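Chores update, January

Wosero's household trials now hold 3,765 logged attempts at tidying and unpacking. Rigid items are close to routine. Cloth is still the weak point - a soft bag has no fixed edge to grip, and its shape changes at each touch. Milagros Mamani puts the time limit at 30 seconds per item, which a person beats easily. We would not call the machines ready for homes yet.

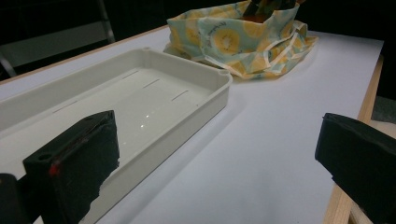 Tray and fabric bag on the work surface, between the gripper fingers.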